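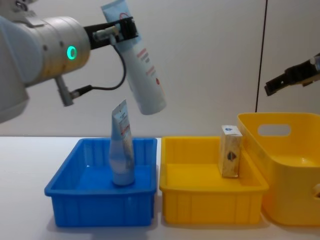 Le banc Rameo est un protocole d'essai comparatif pour préhenseurs robotisés, mis au point à l'atelier Clorden par Mali Pritchard et Kobina Odoi. Il porte sur la saisie de petits emballages cosmétiques, tubes souples et étuis en carton, un domaine où les écarts entre deux pinces pourtant voisines sont parfois spectaculaires !

Principe

Chaque préhenseur transfère des objets d'un bac à l'autre, sur une table blanche. Une série compte 50 saisies, et la campagne de novembre en a totalisé 3,000, dont 970 consacrées aux seuls tubes. Le tube est un objet passionnant à étudier : plat et serti d'un côté, arrondi du côté du bouchon, il se déforme sous l'effort et peut pivoter entre les doigts.

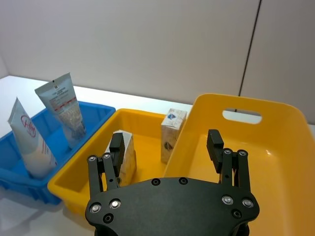 Les pinces à doigts parallèles articulés s'y montrent remarquablement polyvalentes. Leur large ouverture tolère une erreur d'approche, qualité précieuse quand un étui se trouve près du rebord d'un bac. La caméra de poignet, ajoutée dans la version 2, permet de suivre l'alignement des doigts jusqu'au contact.

Variantes

Eifion Samuel a proposé une variante à deux bras, dite Tutow, qui ajoute le passage d'un objet d'une pince à l'autre. Elle met aussi à l'épreuve le contrôleur, dont les retards de synchronisation deviennent aussitôt mesurables.

Voir aussi : préhension robotique, asservissement visuel, manipulation bimanuelle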